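Speaker notes: Good practice for delivery robots after dark
Zamgate session, 33 minutes plus questions

Slide 1. Opening
Say hello, thank the hosts, check the clicker. Ask who has walked behind one of our delivery robots at night. Wait for hands. I love this subject and I want people to leave wanting to rewrite their own night rules, so start brisk.

Slide 2. Where our rules came from
The first Skusley rulebook was written for daytime running. It had 44 rules and the word "dark" came up in one of them. We started evening rounds in Emport and found we were making things up as we went along, every operator a bit differently. Good people, sensible choices, but you can't train a new starter on that.
(Pause. If anyone from Kushwaha is in, mention that their checklist gave us the idea of the one-page card.)

Slide 3. The night card
Read these out, don't rush.
Lamp and lens wiped before leaving the depot.
Walk the route on foot, after dark, before the robot's first run on it.
Pick the stopping distance for the darkest stretch and keep to it for the whole route.
If the operator can't say what a shape is, the robot waits.
Any operator can call a stop, and no one has to justify it until the next morning.
That last one gets a good reaction, let it land!

Slide 4. Why the darkest stretch
My favourite bit. We logged 2648 night runs, and reading back through the operators' remarks, what they grumble about again and again is the change between bright and dark. A street lamp is lovely to have, but look straight at it and you lose the hedge beside it. So our rule now says to judge a road by its edges: can you follow the verge, both sides, as far as you need to stop? If you can't, slow down, however bright it looks ahead.
Give them a good ten seconds with the picture before talking.
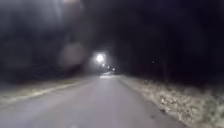
Night road, no centre line, street lights in the distance and dark trees either side.

Ask: where would you set your stopping point? Take two or three answers. People tend to pick the lamps. Bring them back to the near part of the road, where the surface and the grass on the right are easiest to make out.

Slide 5. Writing it down
Short log, same form for everyone, filled in before the robot goes on charge. We cap a route at 2000 metres per operator at night, then swap. Tired eyes miss things.

Slide 6. Try it yourselves
Cards are on the back table. Take one, scribble on it, send me your version. Questions.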